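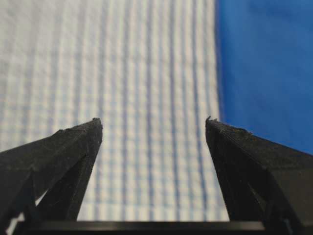
A reader wrote in after my March piece on kitchen cloths to say that I was being too hard on the textured kind, and that one of them had replaced paper towels in her house completely. She said the bumps do the work, the blue grid hides the coffee, and that I should stop testing on a clean counter and try one in a kitchen where people cook. Fair enough. I bought a pack of the Tellico grid cloths and have been using them since, and I still have questions.

Tellico Reusable Grid Cloths, reviewed
4 October 2020

First, what you get. The cloths are white with a fine blue grid printed all over, with the lines running heavier in some places than in others. I don't know whether the uneven stripes are a design choice or a printing quirk, and the package doesn't say. The surface is dimpled and a bit crinkled, somewhere between a paper towel and a thin dishcloth. They come on a roll and you tear them off. The tear line on mine worked about as well as tear lines usually do, meaning I own several cloths with a corner missing.

The package makes one big claim, that a roll does the job of 1000 paper towels. I would like to know whose paper towels, and who was wiping. There is no small print explaining it. If you rinse a cloth after every use and never touch anything greasy, maybe. I fry things. By the second week my first cloth had a smell that hot water didn't shift, and I threw it out.

Absorbency

Better than I expected, I'll give the reader that. A spilled glass of water went in one pass with a bit of wringing. The trick is to get the cloth slightly damp first. Bone dry, it pushes water ahead of it for the first few inches and you end up mopping the cabinet door. The instructions skip this and go straight to a paragraph on saving forests.

Milk was fine. Cooking oil was not. The texture picks it up and then holds onto it, and the next thing you wipe gets a thin coat. I went back to paper for the stovetop and have stayed there.

Scrubbing

The bumps are supposed to lift dried food. On oatmeal left overnight they did nothing a plain cotton dishcloth wouldn't do. On dried tomato sauce I gave up and got the sponge. If you already have the Etim sponge cloths from my last review, those are stiffer and do this part better, though they dry into something like a cracker and you have to soak them before they bend again.

Washing

The label says machine wash, no softener, hang dry. I washed two of them with the towels, warm, and put one in the dryer on purpose. The hung one came back close to how it started. The one from the dryer shrank a little along one side, so the grid now leans, and it sheds a white fuzz on dark plates. Follow the label on this one.

The blue has held up so far. I expected it to fade or, worse, come off on a wet counter, and I left a soaked cloth on a white saucer overnight to see. No mark. That was the test I was most ready to fail it on.

As for the grid hiding coffee stains, it doesn't. Brown on blue and white is still brown. It does hide small crumbs, and I'm not sure I want that from a cleaning cloth.

Other uses

Lining a produce drawer: good. Lettuce kept well on one. Drying wine glasses: no, lint. Under a dish rack: it gets soggy underneath and stays that way. Dusting: decent when dry, and probably where my leftover ones will end up.

Compared with the others

The Pritow cloths are plain white, thinner, and tear if you wring them hard, but they cost less and I don't feel bad tossing one after the stovetop. The Wostside ones are thicker and take forever to dry. Tellico sits between the two. If you hang your cloths up and stick to water, juice and crumbs, you'll probably like these more than I do.

Would I buy another roll? I have most of this one left, so ask me when it's gone. I use fewer paper towels than I did in March, and I still keep paper towels in the house. Anyone who has kept one of these fresh past the second week without boiling it, please write in and tell me what you're washing it with.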